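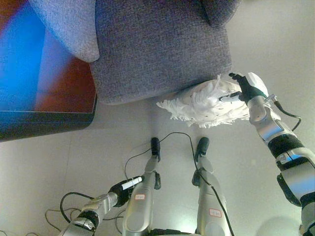 The house was too far from the ferry, the landlord had said on the telephone, and most people who came to look at it did not take it. He said it twice more before he gave her the address.

She took it anyway. She had five days before the job at Kevetus started and nowhere else to sleep. The ferry from Raltville ran five times a day in summer and less often after that, and the walk from the landing was uphill the whole way. She did it the first time with a rucksack and two carrier bags, and had to put the bags down at every bend.

The landlord had left the key under a slate. There was a note with it, in pencil, saying that the hot tap was the right-hand one and that the back door stuck. Under this he had written: Please answer the telephone if it rings.

She read the note standing up in the kitchen. Then she put the food away, found the sheets and made the bed. The telephone was on the wall by the stairs. She lifted the receiver to see if it worked, heard the tone and put it back.

It rang that evening while she was eating.

"Is the boat in?" a woman asked.

"I don't know," she said. "Which boat?"

"The Wenda."

She said she had only just moved in and could not see the harbour from where she was. The woman told her to go up to the landing window. She put the receiver on the stair and went up. There was a small window at the top which she had taken for a cupboard door, because it was painted shut on the inside with the same cream paint as the wall. She worked it open with a knife from the kitchen. Between two roofs there was a piece of the harbour, and in it a green boat tied up with her lights off.

"There's a green one," she said, when she had come down again.

"That's her," the woman said. "Thank you." She hung up.

The next evening it rang at the same time. She had left the window open, so it was quicker. The green boat was in. The woman thanked her.

On the third evening she asked the woman whether she was a relation of somebody on board. The woman said no, she had sold her. She had owned the Wenda for most of her life, and her husband had owned her before that, and she had gone to a man called Rizk for 2000 pounds, nets included.

"Was that a good price?"

"It was what he had."

She asked if Mr Rizk knew that she checked. The woman said she didn't suppose so. The last people in the house had done it for her, and the people before them. In between there had been a whole winter with the house standing empty, and she had not liked that at all. In February she had caught a bus to the other side just to look, and the boat had been in, and she had caught the bus home.

"You could ring Mr Rizk."

"He'd think I wanted her back," the woman said.

It rained on the fourth day. She walked down to the shop for milk and matches and came back along the quay. The Wenda's berth was empty. There were ropes lying on the stones and a blue crate with a broken handle. A man was painting the door of the ice house, under the porch where it was dry, and she asked him when the Wenda would be in.

"When she's full," he said.

The telephone rang at its time. She went up to the window and looked at the gap between the roofs. The rain had nearly stopped. There was a red boat and a dinghy, and the water was flat and grey. She stood there longer than she needed to.

"Not yet," she said into the receiver.

The woman said nothing for a moment. Then she said that the wind had gone round to the west, and that with a west wind he would probably wait on the far side of the point until the tide turned. Her husband used to do that. She asked what time it was, although she must have known, having just rung.

"I can look again later," she said. "I'll be up. Give me your number."

The woman gave it to her. She wrote it in pencil under the landlord's note, which was still on the kitchen table.

She washed up. She ironed a blouse for Kevetus and hung it on the door, then read the letter they had sent her about where to go and whom to ask for. She went up to the window at ten and there was no boat. At eleven she took a chair up to the landing, and a blanket, and turned out the light on the stairs so that she could see better.

It was past midnight when something came in round the end of the wall, slowly, with one white lamp. She could not make out the colour. She waited while it crossed behind the first roof and came out again. A man stepped onto the quay with a rope and walked under the harbour light, and the boat came in after him, and she was green.

She went down in the dark with her hand on the wall and dialled the number. It was answered before the first ring had finished.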